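# 等一阵从山那边来的暖风

凌晨三点四十，我被热醒了。

五月初，Irnum河谷，睡前窗外还在下雨夹雪，我盖了两床被子，脚上套着羊毛袜。醒过来的时候满脑门是汗，窗框咯吱咯吱响，屋檐上的雪水哗哗往下淌，听着跟有人在楼上放洗澡水似的。我趴到窗边看温度计，比睡前高了九度！太阳还有两个小时才出来，哪儿来的热气？

我第一反应是暖气坏了。第二反应才是：来了，终于让我给等到了。

我说的是焚风。为了它，我在河谷里那家叫Tranance的小旅馆住了六个晚上，前五个晚上什么也没发生，吃了五顿一模一样的鱼汤，跟老板娘的猫混得比跟老板娘还熟。编辑部问我稿子怎么样了，我说快了快了，其实连标题都没有。

## 先说说这风是怎么回事

我头一次听说焚风是在中学地理课上，老师在黑板上画了一座三角形的山，左边画雨滴，右边画太阳，中间一个大箭头翻过去，说这个要考。后来果然考了，我也果然答对了，然后二十来年没再想过它。

那张图大体上没画错。湿空气撞上山，被迫往上爬，越爬越冷，冷到一定程度水汽凝结，变成云，变成雨雪落在迎风坡。凝结会放热，所以这团空气降温降得没那么快。等它翻过山脊往下走，水已经丢了不少，云也散了，一路下沉一路被压缩，升温就快得多，干空气每下降一百米差不多升一度。到了谷底，比出发时在同样高度上还要暖，还干得要命。

可是（这里老师没讲），有的焚风压根儿不用下雨。山前低处的冷空气沉甸甸地堵在那儿，翻不过去，翻山的是上面那一层，它本来就待在高处，直接滑下来，压缩升温，照样能把谷里烤得热烘烘的。这两种情形常常混在一起，一场焚风里各占多少，得具体看那一天。

给我补上这一课的是Sverre Nyberg。他在山腰上管着一个小气象站，站名叫Fjeld，比河谷里的村子高出185米。我第一次上去的时候走得气喘吁吁，心想185米听着也不多嘛，结果那条路全是之字形的，绕得我头晕。他给我倒了杯咖啡，咖啡淡得能看见杯底，然后摊开一大本手写的记录。

“你看这一天，”他指着其中一行，“村里刮焚风，我这儿也刮。再看这一天，我这儿刮了一下午，村里一丝风都没有。”

我问怎么会。他拿手掌在桌面上比画：冷空气像一摊水，积在谷底，焚风从上面掠过去，就是压不下来。有时候得磨上大半天，把冷空气一点点搅走、推走，风才落地。落地的那一刻，村里的温度会猛地往上一跳，湿度往下一栽，在曲线上看就是一个大叉。他管这叫“剪刀口”，我觉得特别形象，当场记在了本子上。

## 五个什么都没有的晚上

去之前我以为追焚风跟追日出差不多，看好预报，定好闹钟，爬起来就有。哪有这种好事。

第一天晚上，山脊上有漂亮极了的荚状云，一层摞一层，像谁把盘子洗好了码在那儿。我激动得不行，站在旅馆后院仰着脖子看到天黑。Sverre在电话里说，云很好，不过风在上面，你下面冷空气太厚了。我不死心，穿戴整齐坐到半夜一点，冻得直哆嗦。

第二天和第三天干脆下雨。第四天早晨起了雾，浓到看不见院门。第五天是星期三，风倒是有，从海那边顺着河谷灌上来的，又冷又潮，方向完全反了。我在日记里写了一个字：唉。

那几天我倒也没闲着，在村里到处找人聊。老人们说起这风，口气像在说一个脾气古怪的亲戚。有人说一刮就头疼，有人说睡不着，有人说家里的门会自己打开。头疼这事儿我后来查过，医学上说法不一，有些调查看到了关联，有些没看到，机制也没讲明白。我自己那天凌晨睡不着倒是千真万确，只是我分不清那是风闹的还是我兴奋的。

说得最多的还是雪。去年冬末有一回，一个晚上就把村口滑雪道上的雪吃掉了一大片，早上孩子们扛着雪板来，看见一坡的黄草，站在那儿发愣。热风吃雪有两手，一手是融，另一手是让雪不经过水、直接变成水汽跑掉，空气越干，后一种就越明显。当地人给它起的外号就叫“吃雪的”。

还有火。这个没人拿来开玩笑。又干又猛的风从坡上往下冲，草木半天就能抽干，老房子又多是木头的，所以一听说要刮，村里就不许在户外生火，烧烤架也得收起来。开客栈的老先生跟我说，他小时候逢上刮这种风的夜里，父亲会整夜不睡，隔一个钟头出门转一圈，闻闻有没有烟味。

## 预报它的人

临走前的那个下午，我跟Laiba Virk通了个视频。她给河谷这一带做山地风的预报，用的是一个叫Triko的小模型，把地形切得特别细，网格边长300米。我问她，格子为什么要这么小？

她笑了，把屏幕转过来给我看两张图。粗的那张上，Irnum河谷几乎不存在，两边的山被抹成了一个缓缓的土包；细的那张里，河谷的弯、侧谷的口子、山脊上那个出名的豁口，全都在。“粗的那个会告诉你明天有大风翻山，”她说，“可它没法告诉你风落不落得到旅馆门口。”

落不落地，这就是最难的一问。她说难处就在那层冷空气上，它有时候薄得可怜，模型里差一点点，出来的结果就是一个刮、一个不刮。所以她从来不只跑一次，总是把初始条件稍微拨动几下，跑上好几遍，看有多少遍里风下来了。我去的头一晚，跑出来的结果一半一半。到了第六晚，几乎遍遍都下来。

“那你怎么不早告诉我？”我说。

“我告诉你了呀，你没看邮件。”

我去翻了翻，还真有，夹在编辑催稿的信中间。（编辑如果看到这里，对不起。）

她还教了我一招不用电脑的土办法：看山两边的气压差。迎风那边比背风这边高得越多，就越有戏。光看这个当然不够，冷空气厚不厚它不管，可是当个门槛很好用，差值要是太小，就可以安心去睡觉。我现在手机里存着山两边两个站的气压，没事就掏出来减一减，朋友们都觉得我有点毛病。
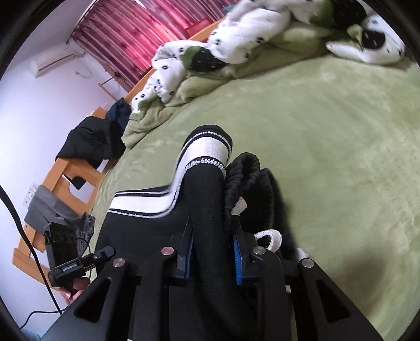

焚风要刮多久才会停？短的一两个小时，长的能断断续续刮上两三天，要看翻山的气流维持多久，也要看冷空气什么时候重新灌回谷底。

我碰上的这一场算中等。凌晨三点多落地，我胡乱套了条裤子就跑出去了，羽绒服都没拿，也用不着拿。院子里那种感觉很难形容，黑漆漆的，空气却是暖的、干的，带着一股晒过的草味，风一阵一阵地扑过来，像有人反反复复开一扇烤箱的门。抬头往上看，头顶是一大片干净的星空，山脊那边却压着一道白墙似的云，边缘齐齐整整，一动不动。那叫焚风墙，云在山那头不断生成，翻过来就不断蒸发，所以看着像钉在了那里。我盯着它看了好久，脖子都酸了。

老板娘也出来了，披着睡袍，把院里的椅子一把一把放倒，花盆挪到墙根下，动作利索得很。我上去帮忙，搬了两盆就被她轰开，说我碍事。风最大的时候大概在五点前后，我站在院门口得扶着柱子，后来Sverre告诉我，Fjeld站那会儿的阵风最高达到每小时65公里，他说这在他的本子里连前几页都排不上。行吧。对我来说已经够大了，我的帽子就是那时候没的，飞过篱笆，往河那边去了，到现在也没找回来。

天亮以后我又爬了一趟Fjeld。来时路边还有的残雪，缩成了一块块脏兮兮的小饼子，溪水涨得老高，有一段踏脚石被淹了，我只好脱了鞋蹚过去，水冰得我嗷嗷叫。风是热的，水是冰的，一上一下，挺过瘾的！

Sverre正在换记录纸。他那里除了电子仪器，还留着一台老式的温湿度计，一个滚筒慢慢转，两支笔慢慢画。他把夜里那张揭下来递给我，前半截两条线平平的，到了三点半过后，一条蹿上去，一条掉下来，中间交叉出一个大大的口子。

“剪刀。”他说。

我问能不能送我，他说不能，这是档案。不过他让我拿铅笔描了一份，描得歪歪扭扭的，现在贴在我书桌前的墙上。

中午一过，风就开始犹豫了。刮一阵，歇一阵，再刮一阵，歇得越来越长。两点多，我坐在旅馆的台阶上喝汤（对，还是鱼汤），忽然觉得脚踝凉飕飕的。我伸手往下探了探，地面附近的空气已经冷了，肩膀那儿还是暖的。冷空气正从河谷下游悄悄漫回来，贴着地，先漫过脚，再漫过膝盖。猫比我先明白，站起来抖了抖毛，进屋去了。

又过了二十来分钟，我也回去拿羽绒服了。

如果你也想去碰碰运气，春天和秋天的机会都不错，翻山的气流强，河谷里的冷空气也没有隆冬那么顽固。多留几天，别像我一个朋友那样周五晚上到、周日中午走，回来跟人说那地方除了雾什么都没有。上山的路在融雪的时候很滑，鞋要穿好。帽子带一顶有系带的。还有，记得看邮件。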